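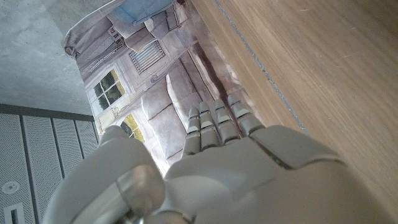
6/7/26. Second pass on the video mix for the Limsakul single. The label notes call the clip "cinematic", and I still don't see what they mean by it. Two sets, one lighting change, a dance break that starts before the log drum does. The song is fine. It sits on a bass line you could leave running all afternoon, and the chorus comes in early enough. What bothers me is that the vocal in the video edit is brighter than the one on the streaming master, and Clondmont swears they're the same file. They aren't. I lined both up and the esses stick out in one and not the other. For artwork on the physical copies they want printed card, same sort of stock as the package on the light wood tabletop with the white fingers up against it. Fine by me as long as the ink doesn't rub off like it did on the May run.

Null test, for whoever picks this up: flip the phase on the video audio, nudge it 111 samples, sum with the master. Verse drops away to almost nothing. Chorus leaves a clear hiss on top. So somebody put a high shelf on the chorus only, or a limiter is working harder there. I lean toward the limiter. Not proven.

Tried it through the Ivetti monitors and then on the phone speaker. The phone hides the problem, so I expect to be told it doesn't matter.

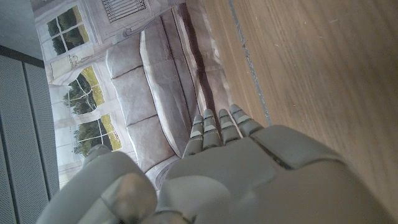 The visualizer is the other job. Clonik delivered a cut that runs 2614 frames and claims every one is locked to the beat. I scrubbed through the second verse and the hits drift late, then snap back at the chorus, like someone fixed the start of each section and hoped. The concept is a machine-made dancer, all chrome and smooth as liquid. I'd take something plainer. Grey segmented fingers with lighter bands at the knuckles, set side by side like the ones here, would give the eye something to catch on the snare. Chrome just smears. I also don't buy the "amapiano meets opera" line in the treatment, as there's no opera in it beyond a held note in the bridge.

To do:

- Ask Clondmont for the session bounce, not another export of the export
- Redo the null test on the chorus with the limiter bypassed
- Send Clonik the tempo map again and ask which version they cut to
- Leave the bridge alone until the vocal question is settled

The radio edit has the same bright chorus. Haven't checked the instrumental.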